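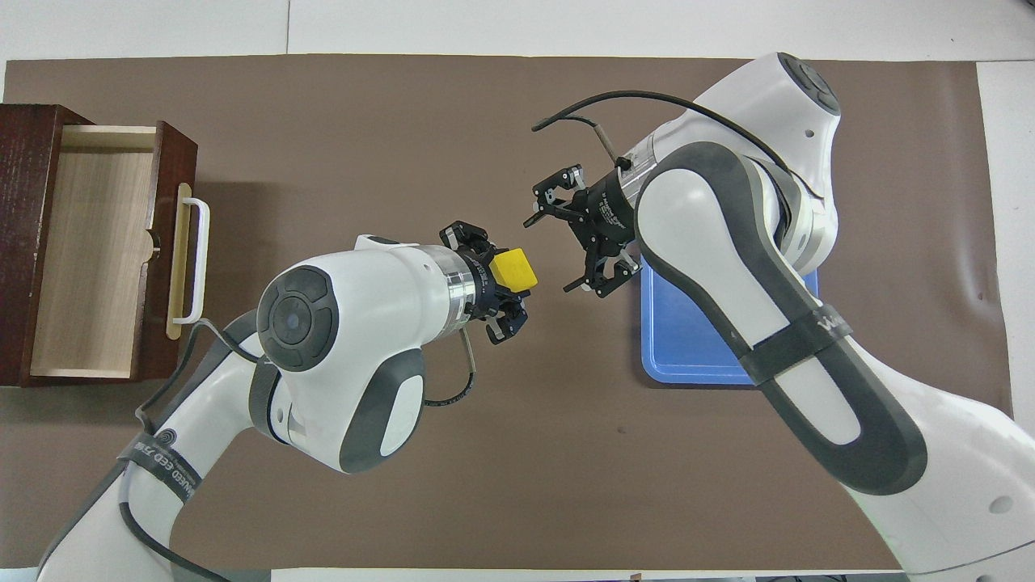
9월, 오후 작업 기록: 서랍 왁스 비교와 아교 배합

오전에 습도가 높아서 접착은 뒤로 미루고 왁스부터 했다. 비교 대상은 전부터 쓰던 Sultine 고형 왁스와 새로 받은 Warneo 페이스트 두 가지. 시험편은 단풍나무 자투리를 같은 폭으로 켜서 썼다. 대패로만 마무리한 것과 사포 마감한 것을 섞어 두었으니 나중에 볼 때 뒷면 연필 표시를 확인할 것. 대패 마감은 동그라미, 사포 마감은 가위표.

Sultine은 얇게 문지르고 마른 천으로 닦아 내면 바로 미끄럽다. 다만 사포 300번에서 멈춘 면에서는 결 사이에 하얗게 낀다. 솔로 털어도 남아서 결국 다리미로 살짝 데워 닦았다. Warneo는 바르고 기다리는 시간이 길지만 끼는 것이 없다. 냄새는 이쪽이 훨씬 심하다. 창문을 열고 작업해야 하는데 오늘은 비가 들이쳐서 한쪽만 열었다. 머리가 좀 아팠다.

미끄럼판에 추를 올려 당겨 본 결과는 기대만큼 차이가 나지 않았다. 700g 추로는 두 왁스 모두 저울 눈금이 거의 같은 자리에서 멈췄다. 왁스를 안 바른 시험편만 확실히 뻑뻑했다. 추를 더 무겁게 해서 다시 해 볼 만하지만 저울 고리가 휘어 있어서 먼저 고쳐야 한다. 고리는 공구함 맨 아래 칸에 예비가 하나 있다.

아교

Mingxuan Yan이 어제 불려 둔 알갱이 아교를 중탕했다. 물이 좀 많았다. 붓을 들면 실처럼 늘어지지 않고 뚝뚝 떨어진다. 뚜껑을 열고 수분을 날린 뒤에 다시 보니 쓸 만한 농도가 되었다. 다음에는 처음부터 물을 줄여서 불리기로 했고, 배합표에도 그렇게 고쳐 적었다. 예전 배합표는 버리지 말고 뒷장에 끼워 둘 것.

주먹장 시험 조각 7개를 붙였다. 그중 하나는 핀 쪽 어깨가 떠서 클램프를 조여도 틈이 남았다. 톱질할 때 금 바깥으로 나간 것이 원인이고 아교 탓은 아니다. 나머지는 망치로 가볍게 쳐서 들어갔다. 삐져나온 아교는 굳기 전에 미지근한 물수건으로 닦았다. 구석은 대나무 꼬치 끝을 비스듬히 깎은 것이 제일 편했다. 클램프는 내일 아침까지 풀지 않는다.

Plesstead 서랍장 수리 건

Zhiqiang Jin과 통화. 아래쪽 서랍이 여름 내내 안 열렸다고 한다. 옆판이 부푼 것 같은데 그렇다고 지금 깎으면 겨울에 헐거워진다. 일단 건조한 방에 두었다가 치수를 다시 재기로 했다. 러너는 닳은 자리가 보여서 어차피 갈아야 한다. 너도밤나무로 할지 원래대로 참나무로 할지는 아직 못 정했다. 나는 참나무 쪽인데 남은 판재에 옹이가 많다. 멈춤쇠 자리도 메우고 새로 파야 한다. 원래 구멍이 너무 앞에 있어서 앞판이 틀보다 안으로 들어간다.

견적은 러너 교체와 바닥판 재고정까지만 적고 칠은 따로 잡는다. 칠은 벗기지 않는 것이 좋겠다고 말해 두었다. Jin은 손잡이를 바꾸고 싶어 하는데, 바꾸려면 구멍 간격부터 재야 한다.

연장

Maruyama 끌 7mm의 날 끝에 이가 나갔다. 경사면을 다시 잡는 데 점심시간이 다 갔다. 1000번 숫돌 가운데가 꺼져 있어서 평잡이를 먼저 했어야 했는데 순서를 바꿔 하는 바람에 날이 한쪽으로 기울었고, 다시 갈았다. 숫돌은 쓰고 나면 세워서 말릴 것. 눕혀 두면 밑면이 받침에 붙는다.

대패 어미날은 아직 괜찮다. 덧날 틈만 조금 좁혔다.

남은 일

저울 고리 교체 후 미끄럼 시험 다시.
떠 있는 주먹장은 쐐기를 넣어 볼지 새로 켤지 Mingxuan과 상의.
참나무 판재에서 옹이 없는 부분이 러너 길이만큼 나오는지 확인.
Warneo 통 뚜껑이 잘 안 닫힌다. 유리병에 옮겨 담고 이름을 써 붙인다.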